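4.3 Checking the gripper mount in the simulator

Complete this check before comparing the Corniseck and Keludach grippers. Both use the same arm model and the same controller profile.

1. Open the Leltance viewer and load the arm with no work cell.
2. Set the base height to 1,985 mm and select Inverted mount.
3. Load the first gripper file. Wait until the status line reads Ready.
4. Set the viewer distance to 700 mm and turn off the floor grid.
5. Jog the wrist joint in steps of 3 degrees. The gripper base must turn with the wrist and stay attached to it.
6. Save the pose under a new name, then repeat steps 3 to 5 with the second gripper.

Note: Use the same start pose for both grippers. Results from different poses cannot be compared.

Caution: Do not send a saved pose to a real arm until the joint limits have been checked (see 4.5). The simulator does not stop at cable limits.

Report mount file errors to Blandine Hoarau at Deschamps.
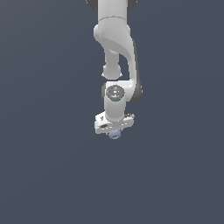
Figure 4-3. Simulated arm, inverted, with gripper base below the wrist joint.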